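How to clean a toaster and the worktop round it

Crumbs are the main reason a toaster starts to smell of burning, and they also bring in ants in July. A proper clean takes half an hour, most of it waiting for things to dry. I do ours every 2 months and wipe the outside whenever I do the worktop.

What you need

- a soft brush, such as a clean pastry brush
- two cloths, one damp and one dry
- washing-up liquid
- 200 ml white vinegar
- 300 ml warm water
- an old newspaper or a tray

Mix the vinegar and water in a spray bottle. It keeps for weeks, so label it and put it under the sink. Don't use it on marble or limestone. If you don't know what your worktop is made of, stick to washing-up liquid and water.

Step 1. Unplug and wait

Switch off at the wall, pull the plug and leave the toaster until it's completely cold. Don't start on it straight after breakfast. Mid-afternoon is usually a good time.

Step 2. Empty the crumb tray

Most toasters have a tray that slides out at the back or underneath. Four-slot ones often have two, one for each pair of slots, and the second is easy to miss. Slide it out over the bin and tap it. Wash it in warm soapy water and stand it up to dry. If it has brown patches that won't shift, lay it flat, cover the patches with a paste of bicarbonate of soda and water, and come back to it at the end.

Step 3. Shake out the rest

Hold the toaster upside down over the newspaper and shake it gently. Turn it a little each way as you go. Brush down inside the slots with the pastry brush, keeping it light near the heating wires, which bend easily. Never put a knife or fork in, and don't spray anything into the slots.

Raisins from teacakes stick to the bottom. Leave them until they've dried hard and they will usually come off with the brush.

Step 4. Wipe the outside

Spray the cloth, never the toaster. Go round the knobs with a corner of the cloth wrapped over your finger, then along the lever slots, where grease collects. Chrome and stainless steel show every smear, so buff straight away with the dry cloth, going in one direction. A dark, shiny worktop is just as bad for smears and wants the same treatment.

Ours is a stainless steel four-slot with three knobs on the front, and it lives on a dark speckled worktop under the cupboards, next to a wooden crate for small bits. The microwave and the toaster oven have their own shelves to the right, so the worktop only has to be cleared for the one machine.

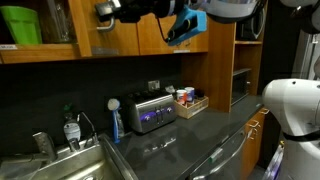 Step 5. Clear and clean the worktop

Move the toaster and anything beside it. Lift crates and boxes instead of pushing them, as grit underneath will scratch. Sweep the crumbs into your hand or a dustpan before you wet anything. Wipe with the damp cloth, working from the wall forwards, then dry.

Do the wall behind as well. Use a dry cloth round sockets.

Step 6. Put it all back

Check that the tray is fully dry and push it in until it clicks. Stand the toaster where you can reach the plug easily, with clear space above it. Run it once with no bread on a middle setting and open a window. There may be a faint smell the first time.

If it still smells of burning after 2 empty runs, unplug it and shake it out again. If that makes no difference, stop using it and have it looked at.

Thanks to Rania Haddad for the pastry brush tip.

Related
Descaling a kettle with vinegar
How to clean the glass door on a toaster oven
Getting smells out of a microwave
Oiling a wooden crate or bread board
What to keep on the worktop and what to put away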